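「祈りの言葉を音で残す」 詩篇の単旋律朗唱を校訂する

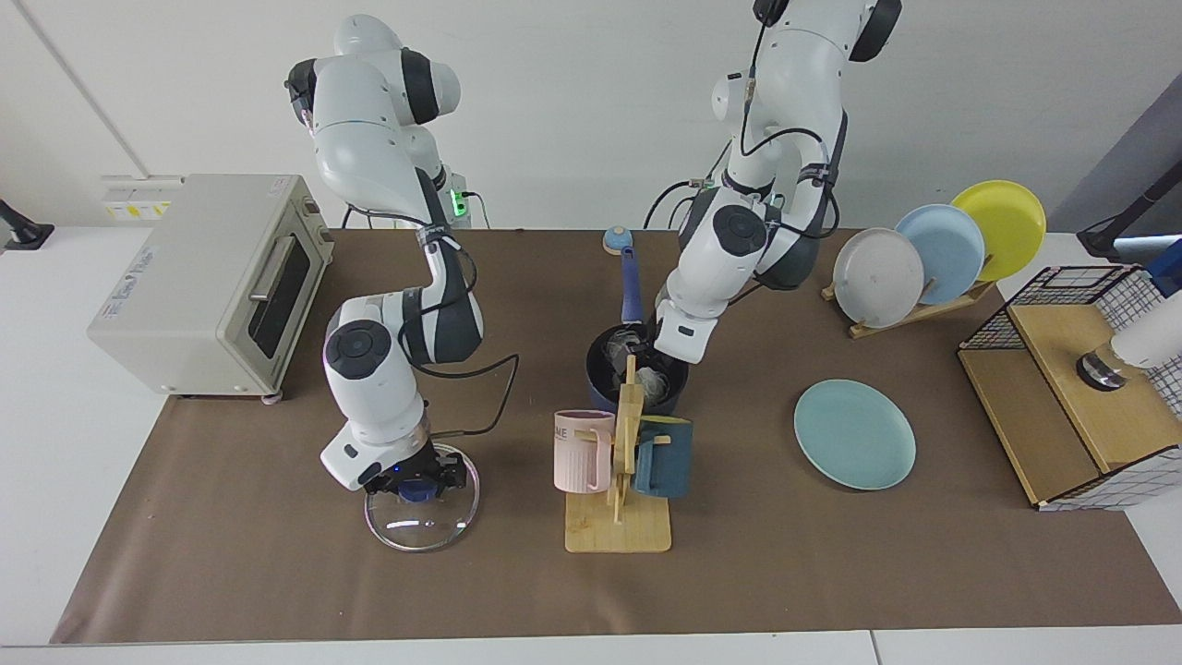 聞き手・構成　エヴェリン・ステーフェンス（典礼音楽担当編集）

マルギット・リンドクヴィスト氏は、ラテン語詩篇の朗唱用校訂譜「Culaler」の編者である。底本は、Zollemachの旧修道院図書室に伝わる手写本2冊。詩篇本文にネウマが付くが、譜線はない。

作業は本文の確定から始まる。「二つの写本は語順がほぼ一致します。食い違うのは節の切れ目です。中間休止をどこに置くかで、旋律型の当てはめが変わります」と氏は説明する。校訂譜では古いほうの写本の区切りを採用し、もう一方の読みは脚注に回した。異読の総数は276か所で、そのうち旋律に影響するものだけに記号を付している。

音高の復元については慎重である。「譜線のないネウマが示すのは、上がるか下がるか、音がいくつあるかまでです。音程は後代の譜線付き写本との照合で決めました。照合先のない箇所は符頭を白抜きにしてあります。歌う人は各自の伝統に従ってください」

翻訳の併記には反対意見もあった。共同校訂者のフセイニ・バワ氏は、対訳を置くと歌い手の視線が左右に動き、息の位置が乱れると指摘した。最終的に対訳は巻末にまとめ、節番号で参照する方式になった。訳文は歌唱を想定せず、逐語に近い。「嘆願の詩篇では、命令法がそのまま神に向けられます。『聞け』を『お聞きください』と和らげるかどうかで、かなり議論しました。結局、敬体で統一しています」

長母音の扱いも論点となった。原文に記号はないが、校訂譜では強勢のある音節にのみ鋭アクセントを付けた。二音節語には付けない。氏によれば、これは教会ラテン語の聖歌集で広く行われている方法に合わせたもので、韻律の研究には向かない。

試唱はAtingaの礼拝堂で行われ、リース・トレヴァスキス氏が先唱を務めた。残響が長いため、中間休止は譜面の指定よりも延ばされたという。「休止の長さを数値で書くのはやめました。残響は建物によって違います。前半の最後の音が消えてから後半に入る、とだけ注記しました」

初版はCustsideから300部。判型は譜面台に載る大きさとし、見開きの途中で節が分かれない組版にした。このため余白の大きいページが生じている。増刷分では誤植の訂正に加え、終止形の一覧表を付録に移す予定で、作業は8月に始まる。

最後に、独りで唱える場合の速度を尋ねた。「話す速さで結構です。音を揃えるより先に、一節を一息で読めるかどうかを確かめてください。読めなければ、フレックスの位置で息を継ぎます。位置は十字の記号で示してあります」

（2020年6月23日火曜日、収録）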